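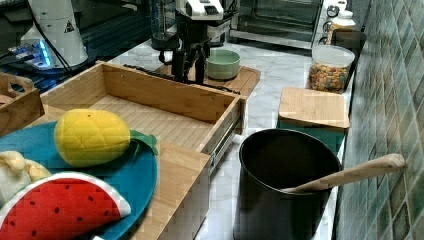 Kellodden Tune Book Comes Back Into Print, With Every Verse Intact

Singers in Kellodden will have their own tune book in their hands again this July, and it is a beauty. The Kellodden Hymn Society has finished a new edition of the little collection known locally as the Brown Book, with 13 tunes that were written for the town's churches and have been out of print for longer than most of the choir has been alive.

The books arrived from the printer last month. They are small enough to hold in one hand, the staves are large enough to read in poor evening light, and the words are set between the staves, which anyone who has tried to sing a sixth verse from the bottom of a page will be very happy to hear.

The first public singing from the new edition takes place in July at the meeting house on the green. Doors open at 6:30 p.m. and the singing starts at 7. Everybody is welcome, including people who say they can't sing.

What's in the book

Most of the tunes are in common meter or long meter, so they fit a huge number of hymns people already know. That was the point of the original. The churches of the district each had their own favorite words, and the compilers wanted tunes that could be traded around among them. The new edition keeps a suggested text with each tune but prints an index of meters at the back, so a song leader can swap words in a hurry.

The best known of the set is "Trivbridge," named for the town across the river. It is a minor tune, slow to get going, and the tenors have the melody for the entire first half. Anyone who grew up in either town will know at least the last line, because it was rung on the Trivbridge school bell for years as the signal to go home. A lot of people have never heard the three parts that go with it, and they are in for a treat — the alto line in particular does something wonderful just before the close, dropping to a low note and staying there while everything else moves.

Also in the book are two tunes that have not been sung in public in living memory. One is "Meadow Gate," a cheerful thing in triple time that the rehearsal group has taken to humming in the parking lot. The other has the shortest title in the collection, "Ye," from the first word of the hymn it was written for. Only the melody and bass of "Ye" were printed in the old book. The full harmony was found penciled on the back of a choir roster, and the editors have printed it exactly as it stands, including a pair of parallel fifths in the second line that a theory teacher would circle in red. They sound terrific.

How the edition was made

The work started with a box of damaged copies. None of them was complete. One had lost its covers and the whole of its first gathering, another had been used to press flowers, and a third was missing the index but had breath marks written over nearly every phrase. By laying the copies next to each other the editors were able to account for every page.

Music was entered by hand using Stiteo, the notation program the society already uses for its service sheets. Each tune was then sung through by a small group before it was passed for printing. The old typesetting had plenty of slips, and singing was much the fastest way to find them. A wrong note that looks fine on paper tends to stop a bass section dead.

Where copies disagreed, the editors went with the earliest reading and put the other in a note at the back. There are more of these notes than anybody expected. "Trivbridge" alone has nine, mostly to do with whether the cadence at the end of the third line should carry a sharp. Singers in Kellodden have always sung the sharp. Singers in Trivbridge have always left it out. The book prints it in parentheses above the note and leaves the two towns to get on with it.

The words were a separate job. Some of the original texts had been shortened in later leaflets, and several well-loved verses had dropped out of use. All of them are back. One Nativity hymn regains a long middle section about the shepherds walking home afterward, still talking, with the sheep strung out behind them along the road. It is a lovely piece of writing and it makes much better sense of the final verse.

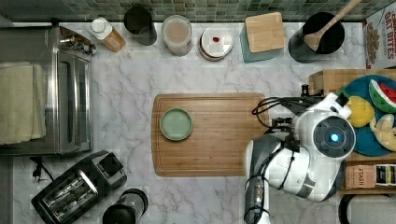

Rehearsals for the July evening have been going since early spring, and the group has grown to around 30 voices. Trebles are strong, basses are strong, and altos would be welcomed with open arms. Practice ends with bread and cheese in the meeting house kitchen, where the singing usually starts up again as soon as the kettle goes on. The same will happen in July, on a larger scale, so singers who can manage it are asked to bring a loaf or something to go with one. Boards are the thing the kitchen always runs short of. A plain bamboo cutting board with a groove around the edge is ideal, and a small bowl that can sit at one end of it for olives or butter would be a great help too. Please put a name on the underside of anything you want to take home.

The evening itself

There will be no platform and no audience seating. Chairs will be set in a square facing inward, with trebles, altos, tenors, and basses each taking a side, and newcomers can sit with whichever part feels comfortable. Anyone who would like to listen can sit in the gallery or, better, right behind the tenors, which is where the tunes are.

Each tune will be sung through on its note names first, then with all its verses. The song leader will give the pitch from a pitch pipe. The reed organ has been tuned for the occasion and will be used for "Meadow Gate" and for the closing hymn, but everything else will be unaccompanied, as it was when the tunes were new.

There will be a short break halfway through, when the old copies will be on view in the side room. They are fragile, so please look and don't turn the pages. The flower-pressing copy will be open at the place where a violet has left its outline across the tenor line, and the choir roster with the harmony for "Ye" will be next to it.

A beginners' hour will be held before the main singing, at 5 p.m., for anyone who wants to try reading the parts at a slower pace. Come to that even if you have sung for years. The first trial session was a joy from beginning to end, and people who swore they could only follow a melody were holding a bass line by the time they left.

Getting a copy

Copies will be on sale at the door and afterward from the society's table at the Kellodden library. Loan copies will be handed out for the evening, so you don't need to buy one to take part. A spiral-bound version for organists, with the same page numbers, is at the printer now and should be ready in the fall.

Churches and schools may photocopy single tunes for their own use. The society asks only that the title line stay on the page, so that people can find their way back to the book. Choirs farther away who would like to try "Trivbridge" or "Meadow Gate" can write to the society at the library and will be sent a sheet of each.

Anyone with an old copy of the Brown Book at home, in whatever condition, is warmly invited to bring it along. The editors are especially keen to see any with handwriting in the margins. Several families have already mentioned books with names, service orders, and even extra verses on the blank leaves, and there is talk of gathering these into a supplement. If one of those copies has a marked-up page for "Ye," please show it to the song leader before the singing starts!

Parking is behind the meeting house and along the north side of the green. The side door has a ramp and will be open all evening.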